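Sunday evening

Today I went to the open day of Trirasano, the company which makes robots for laundries and hotels. I want to write it down tonight, while it is still clear in my head. Tomorrow I will be at work again and the details will become mixed.

I took the tram to the end of the line and then walked along the canal. It was already warm, as it is every day this August. On the website they wrote that the doors open at ten, but when I came at ten minutes before ten there was a line to the bicycle racks. At the desk I received a paper bracelet with the number 809. I don't think so many people were there. Maybe they continue the numbers from last year. The bracelet itched and I am still wearing it.

In the first hall there were only posters and a film, and coffee from a machine. The film was about the history of the company. It was too loud and I did not stay until the end. There was also a stand from Cerkeo, which sells the software for planning, and they gave away pens. I took one and I am writing with it now. It writes a little too thick for this notebook.

The second hall was what I came for. They let us in by groups and I waited through 2 groups before it was my turn. A young woman in a gray shirt explained everything in a calm voice and she did not use difficult words, for which I was thankful. She said that cloth is one of the hardest things for a machine. A box has the same shape on Monday and on Friday, but a towel has a new shape each time that somebody puts it down. I had never thought of it like this. I worked three years in a hotel laundry when I first moved to this country, and my hands folded the towels without asking me anything.

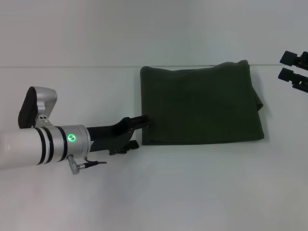
Why is folding so difficult for a robot, when it can weld a car? The car door comes always to the same place and it is stiff, so the robot can repeat one exact movement, but a cloth bends and slides and hides its own edges, and the robot must find out each time where the edge is and how strongly to take it.

This is how I understood it, and I hope I understood correctly. I asked her also if the robot feels the fabric. She said that this depends on the gripper which is mounted, and that for most jobs they trust more in the cameras and in a lot of practice. The practice is made by people. A person guides the arms through the work, many times, and the computer learns from these recordings. She told us that one colleague has folded by this way for a whole winter. I wanted to ask if this colleague folds also at home in the evening, but there were children who had better questions. A boy wanted to know if the robot can fold a fitted sheet. The whole group laughed, and she answered seriously that they are not so far.

It was slow work to watch. I had expected something quick, like in the advertisements, and at first I was a little disappointed. But after some minutes I became interested in the slowness. In the laundry we had a supervisor who said that the edge is everything, if you have the edge you have the towel. I heard her voice in my head the whole time. I stood near the rope, and a man behind me breathed on my neck and said to his wife that his mother does it faster. It is true, mine also. But my mother has pain in both wrists now, and I thought about this more than about the speed.

After that there was a talk in the small room upstairs. It was given by a man from Sveinbjörnsson, a firm that cleans linen for ships. He said they will try 2 of the robots from next spring, only for the small pieces, napkins and kitchen cloths. A lady in the front asked what happens with the people who do it today. He answered that they will do other tasks. He did not say which tasks. She asked again, and he drank water and said that it is still being planned. I wrote this in my small notebook. I was not angry at him, but I noticed that I had stopped to listen to the rest.

For lunch there was soup, and bread from Tanero, the bakery beside the bridge. I sat outside on a low wall in the shade. I ate 3 pieces because the bread was very good, the dark one with seeds. Two students sat near me and argued if it is better to have two arms or one arm with a clever table. I did not understand everything, but I liked that they were so serious about it with soup on their knees.

Before I left I went back to the second hall one more time. The line was short by then. The same woman was still explaining and her voice had become a bit hoarse. I only looked for five minutes and then I had to go for the tram.

At home the laundry was waiting in the basket since Thursday. I folded it on the bed and I paid attention to my hands for the first time in years. I take the corner with the thumb and the second finger, and the other fingers hold back the rest. With the left hand I do it differently. I tried to do it slowly, one movement and then stop, and I made a worse fold than usual.

I must remember to call my mother tomorrow after six, and to buy washing powder.

7 comments
Share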